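Desk organizer

A desk organizer is an open or partly open container used to hold small articles on a desk, counter or table. The term covers pen cups, letter racks, stacking trays and divided boxes. Organizers are made of wood, sheet metal, wire, cardboard, leather or molded plastic, and are sold both as finished goods and as flat kits. Related objects include the cash tray, the cutlery tray and the sewing box, which use similar divisions for other contents.

History

Boxes with inner divisions were used for writing materials long before the modern office. Portable writing boxes usually had a long slot for pens, a square well for the ink bottle and a flat space for paper. As office work grew, fixed desks with built-in pigeonholes became common. Flat-topped desks later replaced many of these, and the storage that had been part of the desk moved into separate trays and boxes that could be set on top of it.

Plastic organizers were widely sold in the second half of the twentieth century. Wooden ones remained in production and became more common again once small workshops began using laser cutters, which can cut slots and tabs in thin sheets with little hand work.

Construction

The divided box is the simplest form made in wood. Four outer walls stand on a flat base, and one or more inner walls split the space. Thin plywood is often used, as it stays flat and can be slotted without splitting along the grain. Where two inner walls cross, each is cut halfway through so that one slides down over the other. The outer corners may be finger jointed, glued or pinned.

Some kits can be put together without glue. The Stiton tray, a kit made by the workshop Juserel, has a base, four sides and a set of loose dividers, and measures 300 millimeters along its longer side. It holds up to 35 standard business cards in each of its narrow sections. The dividers can be left out to make a wider space for envelopes or a notebook.

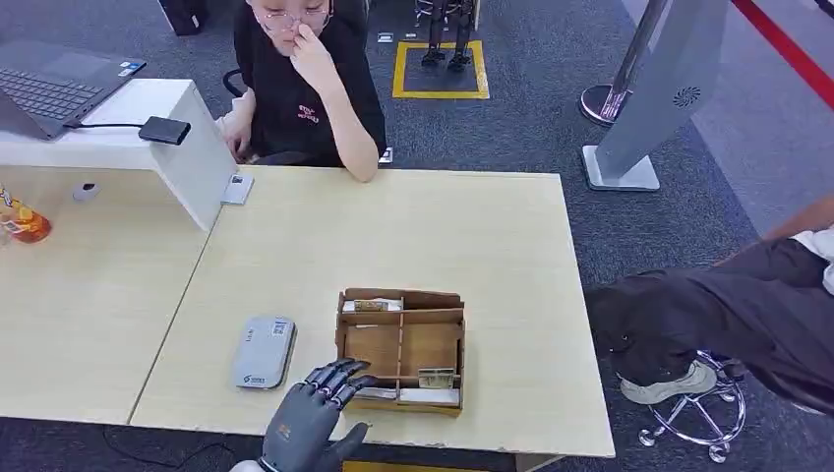
Wood may be left bare, oiled or varnished. Bare plywood picks up ink and grease marks, and light sanding is the usual remedy. Felt or rubber pads are sometimes fixed under the base to protect the desk surface.

Layout

Compartments are sized by what they are meant to hold. Long, shallow ones take pens, rulers and strips of paper. Small square ones take clips, stamps and coins. Cards and slips can be laid flat in a stack or stood on edge against a wall of the box. Standing them up makes a single card easier to find, while a flat stack is less likely to slip when the tray is moved.

Shallow trays leave their contents in view but collect dust. Deeper boxes hold more, although small items tend to end up at the bottom. Many designs use low walls at the front and higher ones at the back.

Use

Desk organizers are found in homes, schools, shops and offices. At service counters they hold forms, receipts and visitors' cards. On shared desks, one tray may be assigned to each person and put away at the end of the day. The public library at Te Moana lends its reading room trays along with desk space, and its equipment list records 206 of them.

Collecting

Older wooden and metal organizers are collected, mostly as part of wider collections of office equipment. The Etov catalog of desk furnishings lists 2,203 pieces, grouped by material and then by number of compartments. Missing dividers are the most common fault noted in its entries, followed by replaced bases.

See also

Pen holder
Pigeonhole desk
Letter tray
Writing box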